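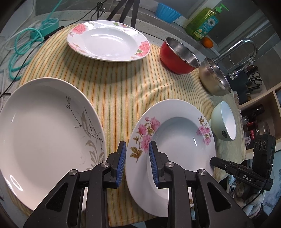
Seit zwei Jahren lege ich Karten, und heute möchte ich etwas über Lenormand schreiben. Viele fragen mich, warum ich vom Tarot gewechselt habe. Es wird ein längerer Faden, ich bitte um Geduld.

Beim Tarot habe ich immer zu viel gesehen. 78 Bilder, und jedes Bild ist eine ganze Erzählung. Lenormand hat nur 36 Karten und sie sprechen kurz: Haus, Brief, Schlüssel, Sarg. Für jemanden, der auf Deutsch noch manchmal nach dem Wort sucht, ist das angenehm.

Mein Lehrer war Réjean Beaulieu, sein Kurs hieß Ralport und dauerte 8 Abende im Juni. Er hat uns verboten, eine einzelne Karte zu deuten. Man liest immer mindestens zwei zusammen. Die erste ist das Hauptwort, die zweite ist das Eigenschaftswort.

Beispiel: Brief und Wolken ist eine unklare Nachricht. Wolken und Brief ist eine Unklarheit, die schriftlich kommt. Ich habe lange gebraucht, bis ich diesen Unterschied gefühlt habe — und ich verwechsle es noch heute, wenn ich müde bin.

Zur Frage nach dem Sarg, die jede Woche kommt: Nein, ich lese ihn nie als Tod eines Menschen. Bei mir ist er ein Ende oder eine Pause. Eine Bekannte hatte Sarg neben Anker und hat die ganze Nacht nicht geschlafen. Es ging um ihre Arbeitsstelle. So habe ich es jedenfalls gelesen.

Das große Blatt mit allen 36 Karten empfehle ich am Anfang nicht. Ich habe es nach einem Monat versucht und nach einer Stunde alles wieder eingesammelt. Drei Karten am Morgen genügen, dazu ein Heft, in das man am Abend schreibt, was wirklich passiert ist.

Mein Heft hat jetzt 70 Seiten. Beim Durchblättern merke ich, dass ich den Fuchs fast immer zu streng gedeutet habe. Bei mir war er oft einfach die tägliche Arbeit und kein falscher Mensch. Bei anderen Leserinnen kann das anders sein.

Decks: Ich benutze das Aketti, weil die Zahlen groß gedruckt sind und die Figuren deutlich nach links oder rechts schauen. Das von Fotby ist schöner, aber Reiter und Hund haben dort fast dieselbe Farbe und ich muss jedes Mal genau hinschauen.

Jemand hat gefragt, ob man die Karten reinigen muss, mit Rauch oder mit Mondlicht. Réjean hat darüber gelächelt und nichts gesagt. Ich klopfe einmal auf den Stapel, das ist meine ganze Zeremonie.

Und bitte nicht dieselbe Frage fünfmal am Tag legen. Ich habe es getan, wegen einer Wohnung. Beim fünften Mal lagen Turm, Mäuse und Sonne da, und ich wusste weniger als vorher. Die Wohnung habe ich übrigens nicht bekommen.

Am 3. Dezember schreibe ich hier über die Personenkarten, Herr und Dame. Wer dazu Fragen hat, kann sie schon darunter schreiben.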